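Leave the Bed Alone

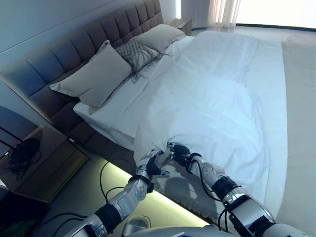
White duvet, gray pillows, no hospital corners.

I grew up in a house where you did not come down to breakfast until your bed was made. My mother checked. She'd run a hand across the blanket like she was reading Braille, and if she found a lump you went back up. I kept at it for years after I moved out, and then one Sunday in May I quit, and I haven't missed it.

I know how this sounds. There's a whole shelf of books telling you that a made bed is the first win of the day and everything good follows from it. My friend Judit Lengyel swears by this. She also gets up at five and runs, so I suspect the bed is getting credit for the running.

What bugs me is the way a chore turned into a character test. When I moved to Erndale I rented a room from a woman who had 14 rules taped to the fridge, and the bed was number one, ahead of locking the front door! I've met generous people who sleep in a heap of blankets and some real creeps with sheets you could bounce a quarter off.

And the money. A while back I was in a store pricing a comforter set, and it came to 300 dollars with the little pillows - the ones you take off at night, put on the floor, and put back in the morning. I asked the clerk what they were for and she said, "They finish the bed." Fine, but I was planning to get back in it.

Karlijn Van Acker, who lives across the hall and disagrees with me about most things, says a smooth bed makes the whole room feel calmer when she gets home from work. I believe her. If it does that for you, go ahead and tuck. I come home, drop my bag, and lie down on whatever shape I left that morning, and I feel pretty calm too.

My mother is 86 now and still makes hers before coffee. When she visits I make mine, all the way, corners included, and she still runs her hand over it. The morning she leaves I kick the covers down to the end and go find something to eat.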